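In Defense of the Cabinet Without a Floor
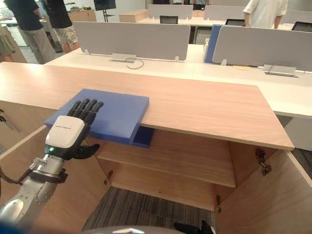
Open cabinet with one shelf and no bottom panel, next to the white desks.

I have worked in three offices and each of them had at least one bad cabinet. I want to speak well of one kind which most people call bad, or even broken: the cabinet that has a shelf in the middle and no floor. You open the doors and at the bottom you see the carpet.

When I first met such a cabinet, at the Prullitz office, I thought that somebody forgot a part. I even looked for the missing panel behind the printer. A colleague told me that it was sold like this, from a small maker with the name Grudinico, and that it cost 187 with delivery. I found this a lot of money for a box with a hole in it.

After one winter I changed my opinion. An ordinary cabinet has a bottom panel, and under the panel there is a dark space of a few fingers where the vacuum cleaner cannot go. Everything that is lost in an office goes there in the end. With the open bottom you open the doors, you clean the carpet, and you are finished. Also, heavy things can stand directly on the floor. We kept the paper boxes there, and I did not have to lift them over an edge with my bad back.

I must be fair to the other side. The dust comes in more easily, and a cable or a shoe can find its way under. A cabinet with no floor is also a little weaker when you push it, so it should not travel from room to room every month. At Kaewsai, where I worked later, they moved the furniture each February, and there I would not recommend it.

What I like most is that such a cabinet makes you decide. There is one shelf, so there is one place for things you want to keep clean. The rest must be something that can live on a carpet. In a cabinet with five shelves nobody decides anything, and after two years you have five shelves of old chargers.

The top is another matter. A long wooden top at a good height attracts everything that people carry in their hands, and soon some of it hangs over the front edge - in the way of the doors. My small rule is that whatever is put on top must lie fully on top. I have repeated this rule many times, with little result.

So before you order a panel to close the bottom, please try to live one season without it. Keep the doors shut if the carpet disturbs you. I did this in the beginning, and now I leave them open.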